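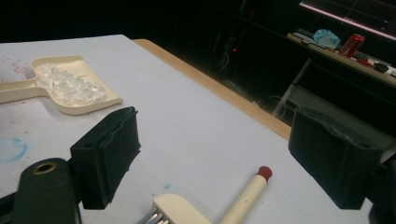
Call for participants: tabletop chores with hand-held grippers

Drerlow is looking for 19 adults to take part in a paid study on small cleaning and tidying jobs. We want to know which of these jobs a machine could take over now and which still need a person's fingers. So far, wiping a flat surface looks possible. Sweeping up loose bits, carrying a full dustpan level and picking up thin round items still go wrong too often for us to promise anyone a household machine.

What you will do

You will work at a table with a gripper in each hand and do short chores at your own pace. Objects include a dustpan, a brush and slim items with red tips. You may drop things. Please carry on as you would at home, and leave any spill where it is until you have finished the chore.
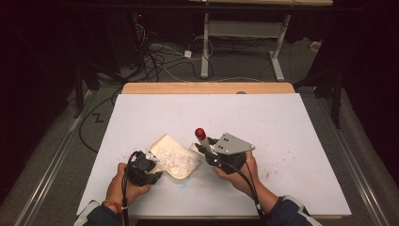
Tray in the left gripper, red-capped tube in the right.

Each person attends two sessions. Sessions include a break, and you can stop at any point without giving a reason. The chores are the same both times, but the order changes.

Who can apply

You should be 18 or over and able to use both hands comfortably for the length of a session. Left-handed people are very welcome. Experience with robots is not needed. People who clean, stock shelves or pack orders for a living are especially encouraged to apply, as part of the study covers shop-floor work.

Please do not apply if you have a current wrist or shoulder injury.

Where and when

Sessions are held at the Grunon building, Room 703. Times are agreed with each participant. Long sleeves are fine. Parking is behind the building, and the elevator is to the left of the front desk.

How to apply

Write to Nhyira Bonsu, study coordinator, with your name, the hand you write with and the hours that suit you. Questions about the grippers or the chores go to Liam Hulme. Applications close 21/04/2020.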